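Why did adding wrist cameras make our place-in-basket policy worse?

wavilley_lab
We train an imitation policy on two-arm demos: one arm steadies a basket by the rim, the other puts a ball in it. With only the fixed camera we got 45 successes out of 60 trials. Adding both wrist views (same 600 demos, same training length) dropped it to 31. The arm often lets go too early. Is this a known result or have I broken something?

Flosum
More data. Wrist cameras always need more data.

tirgate7
I'd disagree with that, 600 is plenty for one object. We saw the same drop and it had 2 causes.

First, timestamps. Our wrist streams lagged the fixed one by 7 frames, so the policy learned to open the gripper from a stale picture. Log all the streams against one clock and check before you retrain.

Second, the wrist view says very little about where the arm is once the basket fills it. From close in you mostly get weave - from the fixed camera you can judge the height of the ball against the rim.

Wrist view, then fixed view:
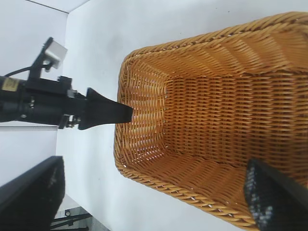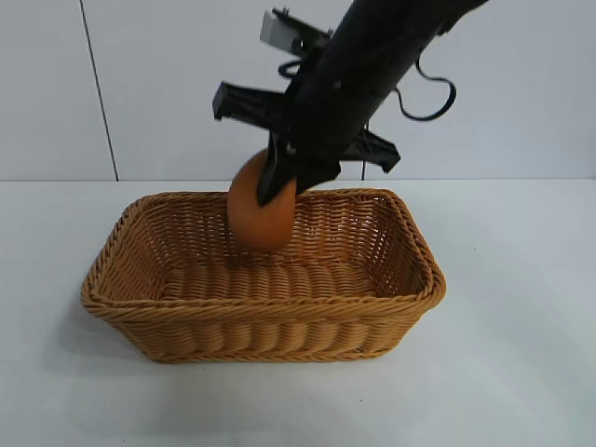
What fixed it for us was dropping each wrist stream at random during training, so the policy can't lean on one view. Phan's loader has a flag for it. Start with a low rate and leave the fixed camera alone.

Run more than 60 trials as well, if you can spare the time. Ours moved by several points between mornings with no change to the weights.

wavilley_lab
Checked the clocks and one wrist stream is late. Retraining now, will post the numbers.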